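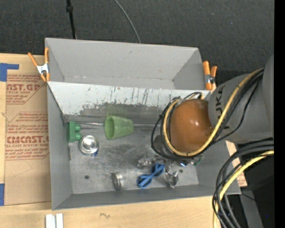
Suominen Solarpumpen-Set SP 400 für Brunnen und Zisternen

Komplettset für Trinkwasserprojekte ohne Netzanschluss. Pumpe, Steuerung, Kabel, Halterungen. Module nicht dabei, siehe unten.

Läuft seit January bei uns im Programm, vorher nur auf Anfrage. Gedacht für Dorfbrunnen, Schulen, kleine Krankenstationen, Gärtnereien. Auch für Vereine und Berufsschulklassen, die im Ausland bauen und alles im Gepäck oder auf einer Palette mitbringen müssen.

Technik kurz

Tauchpumpe, Edelstahlgehäuse, bürstenloser Motor
Modulleistung mind. 400 Watt
Förderhöhe bis 15 Meter
Fördermenge etwa 3.000 Liter am Tag, bei guter Sonne und flachem Brunnen
Trockenlaufschutz eingebaut
Schwimmerschalter für den Hochtank liegt bei
Steuerung im Wandgehäuse, Hauptschalter aussen

Bei tieferen Brunnen bitte nicht einfach zwei Pumpen hintereinander hängen. Kam schon vor. Lieber anrufen, wir haben grössere Modelle da, nur eben nicht im Shop.

Module

Bitte vor Ort kaufen, wenn es geht. Fracht für Glas ist teuer und irgendwas kommt immer gesprungen an. Anschluss über die üblichen Stecker, Polung steht auf dem Deckel der Steuerung. Wer trotzdem Module von uns will: Lager Cirnville, nur Abholung.

Einbau

Zwei Leute, ein Tag, wenn der Tank schon steht. Seil und Kabel zusammen ablassen, nie am Kabel hängen lassen! Erdung nicht vergessen. Elektrischer Anschluss nur durch Fachkraft, gilt auch dort, wo keiner danach fragt. Anleitung auf Deutsch, Englisch und Spanisch, französische Fassung ist in Arbeit.

Erfahrung aus der Praxis: Die Gruppe der Berufsschule Flokcombe hat das Set an zwei Standorten verbaut. Rückmeldung von Živko Hodžić, der die Montage geleitet hat: Pumpe problemlos, Schwimmerschalter zu kurz verkabelt. Stimmt, ist geändert. Neue Sets haben das längere Kabel, für alte schicken wir eine Verlängerung kostenlos nach, kurze Mail reicht.

Ersatzteile

Dichtungssatz, Laufrad und Sicherungen immer auf Lager. Steuerung einzeln lieferbar, Lieferzeit wechselt. Wir empfehlen bei Auslandsprojeken einen zweiten Dichtungssatz gleich mitzubestellen, der Zoll macht sonst keinen Spass.

Lieferung

Ab Lager Eramham. Versand innerhalb Europas per Spedition, übrige Länder auf Anfrage, Packliste und Handelsrechnung machen wir fertig. Gemeinnützige Träger bekommen 200 Euro Nachlass pro Set, Nachweis bitte mit der Bestellung schicken, nachträglich geht das leider nich mehr.

Preis auf Anfrage, Angebot meist am selben Tag, wenn die Mail vor 11 Uhr da ist. Bitte Brunnentiefe, Wasserstand und Tankhöhe gleich mit angeben.

Suchbegriff eingeben Suchen

Kontakt | Impressum | © Suominen Pumpentechnik | Nach oben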